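机器人操作实践 讲义六
双手抓放任务：从手持示教到策略回放
Jatthorpe 学院自动化系 课程组编

本讲接讲义五的标定部分。没有完成手眼标定和时间对齐作业的小组，先补交，再做本讲的实验。课程项目的题目沿用 Brondinmont 学生操作赛的家庭整理类赛题，评分办法在第八节，与赛题原文有出入的地方以本讲义为准。

一、任务定义

桌面上有一个托盘和若干散放的果蔬。操作者双手各持一把夹爪，把散放物体移入托盘，或者按指令把托盘内的物体移出、换位。任务结束的条件由指令给出，不由操作者临场决定。

每条指令写成“动作—对象—目标”三元组。对象用类别加区分特征描述，例如“较大的橙子”“靠近托盘的深色圆形蔬果”。不允许用“左边那个”“刚才那个”一类的说法，因为左右随视角变化，两把夹爪上的相机给出的左右并不一致。目标写成区域，不写成坐标：托盘内左半、托盘内右半、托盘外近侧、托盘外远侧。

对象类别表由全班共用，放在课程仓库的 objects 目录下。新增类别须先提交合并请求，写明外形、大致尺寸范围和表面性质。表面性质只分四档：光滑、粗糙、易变形、有附着物。蔬果上带泥、带蜡或带贴纸的，归入“有附着物”。切开的块状物另立条目，不与整果合并，它的切面和外皮摩擦系数相差很大，夹持姿态也不同。

双手任务分为三种形式：

独立并行。两把夹爪各抓各的，轨迹在时间上重叠，在空间上不要求配合。

交替。一把动作时另一把停在等待位，等待位由小组自定，但同一小组的全部片段须一致。

协同。两把夹爪作用于同一物体，或者一把固定托盘、另一把放置。

本学期的必做部分只含前两种。协同为选做，分值另计。

二、坐标系与符号

世界坐标系 W 固定在桌面，原点取托盘远离操作者一侧的角点在桌面上的投影，z 轴朝上。左右夹爪坐标系记为 L 和 R，原点取两指垫中心连线的中点，x 轴沿接近方向，y 轴沿开合方向。相机坐标系记为 CL 和 CR，固连在各自夹爪上。

夹爪位姿记为 T(W,L) 与 T(W,R)，均为四阶齐次矩阵。由视觉惯性里程计直接得到的是 T(O,CL) 和 T(O,CR)，其中 O 是里程计起始坐标系。换算关系为

T(W,L) = T(W,O) · T(O,CL) · T(CL,L)

右侧同理。T(CL,L) 来自讲义五的标定结果，T(W,O) 在每次开始录制前通过标识码求得。常见错误是把上一次录制的 T(W,O) 带到下一次使用。里程计重启以后 O 已经改变，沿用旧矩阵会使整段轨迹发生刚性偏移，单看曲线形状看不出来，只有叠加到托盘模型上才能发现。

两侧里程计各自起始，因此 OL 与 OR 一般不重合。讲义正文为简便写成同一个 O，程序里必须分开存。

开合量 g 定义为两指垫内侧面之间的距离，单位毫米，完全闭合时为零。开合量由指上标记在图像中的间距反算，反算表在标定文件的 width 段。

三、硬件准备

每组领用一对手持夹爪。领用时检查以下各项，并在登记表上签收。

指垫。表面应平整，无翘边。指垫脱胶的当场更换，不要自行用快干胶粘贴，胶层会改变指垫厚度，width 段随之失效。

销轴和螺钉。手持状态下反复开合，连杆应无卡滞。有轴向窜动的，先紧固再重新标定。

相机。镜头表面用镜头布擦拭，不用纸巾。镜头座锁紧后在座与支架之间画一道标记线，以后每次录制前看一眼标记线是否对齐。

供电。电池电量低于仪表的黄区时不开始录制。

机械臂侧使用实验室现有的两台六轴臂，末端换装与手持夹爪同型的手指，驱动板为 Duro。Duro 板的固件版本须与课程仓库 firmware 目录一致，版本不一致时握力指令的单位不同，后果是轻则夹不住，重则压坏物体。上机前由助教核对，小组自己核对过的也要再核对一遍。

托盘没有统一型号。选用时注意三点：边沿高度不超过手指长度的一半；底面不要有强反光；尺寸能容纳两把夹爪同时进入。托盘底部可以垫纸，垫纸须压平，四角不得卷起。垫纸上有印刷图案的，对里程计的特征跟踪有利，对以颜色为线索的物体分割不利，两方面的影响由小组在报告中自行讨论。

四、场地布置

场地不限于实验室。赛题属家庭整理类，鼓励在住家、宿舍公共厨房等处录制，环境越接近实际居住空间，策略在陌生环境中的退化越容易在本学期内暴露出来。在校外录制的，先取得场地使用者同意，并把桌面及背景中的私人文件、照片、门牌收起。

光照。避免直射阳光落在桌面上。室内顶灯可以开着，但在一个片段内不得开关。自动曝光保持开启，曝光上限按讲义五设定。顶灯较多的房间，光滑果皮上会有高光，高光随夹爪移动而移动，特征提取程序已对这类点做了剔除，不需要另行遮光。

桌布。可以使用，须铺平并在桌沿固定。格纹布的重复结构会使特征匹配产生歧义，表现为里程计在平移方向上跳变一个格距。出现跳变时，在操作区以外放置形状各异的静物即可改善。纯色布的问题相反，近距离俯视时画面中几乎没有可用特征，里程计全靠惯性积分，抓取前后的低速阶段漂移明显。

标识码。贴在硬质平板上，平放，四周留白边。标识码应在录制起始位置对两侧相机都可见，录制过程中可以被遮挡。

人员。一人操作，一人记录。记录者站在操作者身后，不伸手进入操作区。物体滚落时，片段作废，等操作者放下夹爪后再拾取。

五、录制流程

以下步骤按顺序执行，不得合并。

步骤一，复位。按布置卡摆放物体和托盘。布置卡由脚本随机生成，规定各物体的初始区域。区域内的具体位置和朝向由记录者随手放置，不做对齐。

步骤二，定原点。两把夹爪举到起始位，指垫张开，对准标识码静止，等两侧指示灯转为常亮。此时程序写入 T(W,O)。

步骤三，同步。左右夹爪各开合一次，要求动作干脆。开合量曲线上的尖峰用于事后校验两侧时间戳。

步骤四，执行。记录者读出指令，操作者开始。执行中不说话，不做与任务无关的试探动作。

步骤五，收尾。动作完成后夹爪退回起始位，再次静止，停止录制。

步骤六，标记。记录者在表上填写片段编号、布置卡编号、指令、结果。结果只有三种：完成、部分完成、作废。失败后当场补抓并最终完成的，记为完成，同时在备注栏写“补抓”。

每个片段上限为 600 帧。超出上限的片段由程序自动截断，截断后收尾段缺失，一律按作废处理。多数超时出在并行任务上，操作者为了让两手动作同时结束而互相等待。并行任务并不要求同时结束，先完成的一侧退回起始位即可。

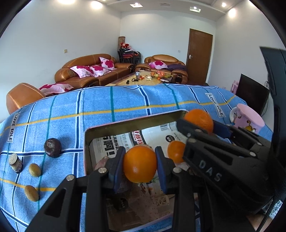 抓取姿态有以下约定。球形果蔬从侧上方接近，两指垫中心连线过果实最宽处，接近方向与竖直方向的夹角取小于四十五度。长形物体夹短轴。块状物夹外皮一侧，不夹切面。接触前应有一小段减速，减速段在策略学习中提供接触时机的信息，直接高速闭合的示教学出来的策略在实机上容易把物体推走。

提起高度以物体底面高过托盘边沿为准，不要过高。过高的提起会延长片段，也使手部相机离开桌面特征密集的区域。放置时先下降到物体接触托盘底面或其他物体，再张开。悬空释放计为违例，该片段仍可保留，但在备注栏写“悬释”，训练时由过滤程序另行处理。

两把夹爪在托盘上方相遇时，右侧让左侧。让行方式为沿来路后退，不抬高。这一约定没有力学上的依据，作用是使全班数据在交汇处的行为一致。左利手操作者同样执行。

六、数据整理

原始数据按“小组—场地—日次—片段”四级目录存放。每个片段目录含两路视频、两路惯性数据、两路开合量、一份指令文件。视频不做二次压缩。

整理程序依次完成：

时间对齐。先以硬件时间戳粗对齐，再以同步开合的尖峰做校验。校验残差大于一帧的片段退回小组复查，复查后仍不合格的剔除。

轨迹求解。对两侧分别运行里程计，失败的片段先换用保守参数重跑一次。重跑仍失败的剔除。

坐标统一。换算到 W 系，检查托盘角点的重投影。

平滑。对位置用三次样条，对姿态用球面插值。平滑窗口不得跨越开合量的突变点，否则接触瞬间的位姿会被抹平。

过滤。剔除速度、角速度超出实机限值的片段。实机限值见 limits 文件，该文件上学期改过一次，旧版不要再用。

上学期全班共提交 3497 个片段，经整理程序和人工抽查后保留 1848 个。损失主要集中在三处：里程计失败、收尾段缺失、速度超限。里程计失败多发生在纯色桌面和托盘内近距离操作时，速度超限则与操作者的熟练程度相关，越熟练越容易超限。本学期据此作了两处调整，一是起始位的静止时间延长，二是速度超限的片段可以通过时间缩放挽救，缩放系数写入元数据。

时间缩放的适用条件需要说明。抓放任务中物体与夹爪之间的相对运动以准静态为主，整体放慢后动作在物理上仍然成立。推、拨、抛接之类依赖惯性的动作不满足这一条件，不得缩放。物体在托盘内滚动后再抓的片段也不得缩放。

七、策略与回放

（一）观测与动作

观测包括两路图像的当前帧与前一帧、两侧夹爪相对位姿、两侧开合量。相对位姿定义为

T(L,R) = T(W,L)的逆 · T(W,R)

加入相对位姿的目的是让策略知道另一只手在哪里。只靠图像时，另一把夹爪常在视野之外，或者只露出一部分手指，交汇处的避让学不出来。做消融实验时，这一项是首选的去除对象。

动作为未来若干时刻的位姿增量与目标开合量，以当前夹爪坐标系表示。用相对量表示动作后，策略不依赖 W 系原点，换场地不必重新定义坐标。代价是误差会累积，因此每次只执行预测序列的前一部分，随后重新推理。

（二）延迟补偿

图像采集、推理、指令下发各有延迟。手持示教时观测与动作天然同步，实机上则不然。补偿办法是测得总延迟后，丢弃预测序列中已经过时的部分，从与当前时刻对应的一步开始执行。延迟的测量方法见讲义四。每次更换推理主机后须重测，不得沿用别组的数值。

开合延迟与臂的延迟分开测。Duro 板在握力模式下的响应慢于位置模式，若两者用同一个补偿量，会出现手指闭合滞后于到位的现象，对小果尤其不利。

（三）仿真检查

上机前，轨迹须在 Brunet 回放环境中检查一遍。Brunet 只做运动学检查：可达性、奇异点、双臂间距、与托盘和桌面的干涉。它不模拟接触，回放通过不表示抓取能够成功。

检查报告中有三类提示。红色为不可执行，须修改。黄色为接近限值，可以执行，第一次执行时降速。灰色为信息，不影响执行。常有小组看到灰色的“相机遮挡”就去改轨迹，没有必要。

双臂间距的下限按夹爪外廓计算，外廓模型含相机和支架。自行加装了配重或线夹的，更新外廓模型后再检查。

（四）实机执行

实机执行时助教在场，一只手始终在急停上。第一次执行不放物体，空跑。空跑通过后放置软质替代物，再换真实果蔬。操作区内不得有人的手，包括“就扶一下托盘”。

托盘在实机执行时允许用防滑垫固定，在手持录制时不固定。两者之间的差异会体现在托盘被碰移的情况中：手持示教中操作者会随着托盘的移动调整落点，策略学到这种调整后，在固定托盘上不会出错；反过来，用固定托盘录制、在不固定托盘上执行，落点偏差会逐次加大。

八、评分

项目总分由数据、策略、报告三部分构成，权重见课程主页。

数据部分看保留率和多样性。保留率指通过整理程序的片段占提交片段的比例，只提交自己满意的片段以抬高保留率的做法没有意义，目录编号须连续，缺号按作废计。多样性按场地、对象类别、布置卡三项分别计算。每组至少使用 2 处场地，同一房间换桌子不算两处。

策略部分按指令计分。物体进入目标区域并静止，得该指令全分；进入托盘但区域不对，得半分；碰落其他物体，扣分；果皮出现可见破损，该指令不得分。破损的判定以执行前后的照片对比为准，事先已有疤痕或碰伤的果蔬在执行前照片中应能看清。

交替任务中，等待一侧的夹爪若偏离等待位超过限值，视为形式不符，按独立并行计分，分值较低。

报告部分不设篇幅下限。须包含失败分析，失败分析以单个片段为单位展开，给出轨迹曲线、开合量曲线和对应时刻的图像，三者时间轴对齐。只给成功率、不给失败片段的报告，失败分析一项不得分。

九、常见问题

里程计在托盘上方突然跳变。先看托盘内壁是否反光，再看垫纸是否翘起或随夹爪移动。垫纸移动时，程序会把纸面当作静止背景，解出的轨迹与实际相反。

开合量读数在夹住物体后抖动。多为指上标记被物体或另一把夹爪遮挡。短时遮挡由程序插值，遮挡过长时该侧开合量标为无效。调整抓取方向，让标记露出来。

两侧轨迹单独看都正常，叠加后相互穿过。检查两侧的 T(W,O) 是否由同一次标识码观测得到，以及左右标定文件是否装反。文件装反的情况每学期都有，文件名里的 L 和 R 请不要改。

小果夹不稳。指垫较宽，小果容易从边缘滑出。对准指垫中部，闭合速度放慢。葡萄一类更小的对象不在本学期类别表内。

策略总是先抓橙色物体，不管指令。训练数据中对象分布不均，指令与图像之间的相关性不足。检查各类别作为目标的次数，以及它们作为非目标出现在画面中的次数。后者常被忽略：某一类物体若凡是出现就被抓，策略没有理由去读指令。补录时使用“干扰布置卡”，卡上标明哪些物体在场但不抓。

背景中有电视或显示器。录制时关闭。开着的屏幕画面变化会引入运动特征。

录制者的衣袖进入画面。挽起即可，片段不作废。

十、作业

1. 推导左右里程计起始坐标系不重合时 T(L,R) 的表达式，并说明当仅有一侧观测到标识码时，该式中哪一项无法求得。

2. 取本组一个因速度超限被过滤的片段，求使其满足 limits 文件的最小时间缩放系数，画出缩放前后的速度曲线。说明该片段是否满足准静态条件，依据是什么。

3. 对同一布置卡分别在格纹桌布和纯色桌布上录制，比较里程计的特征数随时间的变化，重点看接近、闭合、提起三个阶段。

4. 去除观测中的相对位姿后重新训练，在 Brunet 中回放，报告双臂最小间距的变化。训练设置除此项外保持一致，随机种子写进报告。

5. （选做）为协同任务设计一条指令和一张布置卡，要求单手无法完成。写明判定完成的条件。

作业与录制登记表一并提交到课程仓库的 hw6 目录，登记表交扫描件，原件由小组保留到十二月项目答辩结束。夹爪在答辩当日归还，归还前删除存储卡中的数据并擦净指垫。

附：登记表填写格式

片段编号：小组代号加流水号，中间用短横线。
场地：写房间类型，不写住址。
布置卡：填卡号。
形式：并行、交替、协同，三者填一。
指令：照读出的原文填写，左右手各一行。
结果：完成、部分完成、作废。
备注：补抓、悬释、托盘移动、物体滚动，其余情况用短句写明。
操作者与记录者：填组内序号，不填姓名。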